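The Long Shelf Life of Salt
17/08/2018

Rostislav Vrabec has read every word of the new book on the snack business, and he has complaints. He spent 2 decades writing labels and package copy for food companies before he started reviewing books, and he still reads a bag of chips from the back to the front.

The book is called Trallow, after the cracker it follows from a bakery in Blackwood to supermarket shelves across the country. The author's argument is simple. The cracker was made to be hard to put down, the company knew it, and the customers never had a fair chance.

Vrabec accepts the first part. "Of course it was made that way," he says. "What would you make, a cracker people can put down?" He has more trouble with the last part. The author gives 200 pages to the people who designed the cracker and very few to the people who ate it. When eaters do come in, they are mostly shown standing in front of an open cupboard at night.

The strongest chapter covers the tasting panels in Cenville. Residents were paid to sit in small booths and score crackers for crunch, salt and what the company called return, meaning how soon a person reached for the next one. The author got hold of the score sheets from August of the year 2000 and goes through them with patience. One taster wrote "too loud" on every sheet. Another gave full marks to everything, including the plain cracker that was put in as a control.

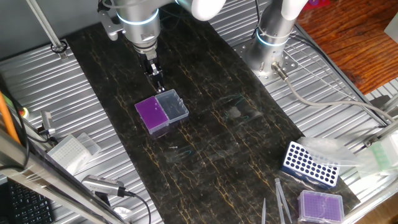 The panel settled on a version with a thin, brittle shell and most of its salt on the underside, where it meets the tongue first. That version sold. The author treats this as a kind of trap. A reader might see it as good cooking done at a large scale, and the book would be better if it stopped to consider the difference.

It also has little to say about price. A box of Trallow cost less than a bag of apples in most of the towns the author visited, a fact that gets one paragraph near the end. Vrabec marked that page. In his view, a family shopping on a tight budget is making a decision about money first, and a book about why people eat what they eat should begin there.

The section on Windent, the low-salt cracker the company brought out later, is better balanced. It tasted fine, according to those who remember it. It came in a gray box with a long list of what had been left out, and it was gone from stores before its second summer. The author blames weak advertising. A former store manager quoted in the same chapter says shoppers picked it up, read the front and put it back.

Some of the writing is tiring. Salt is "the white whisper" in one place and "the oldest salesman" in another. The first 100 pages could lose a third of their length, and the notes are hard to use, with no page numbers to match them to the text.

Still, the Cenville chapter is worth having, and anyone who has worked in food will recognize the meetings. Vrabec is keeping his copy. He read most of it at the kitchen table, he says, with a box of crackers open next to him, and he finished the crackers well before the book.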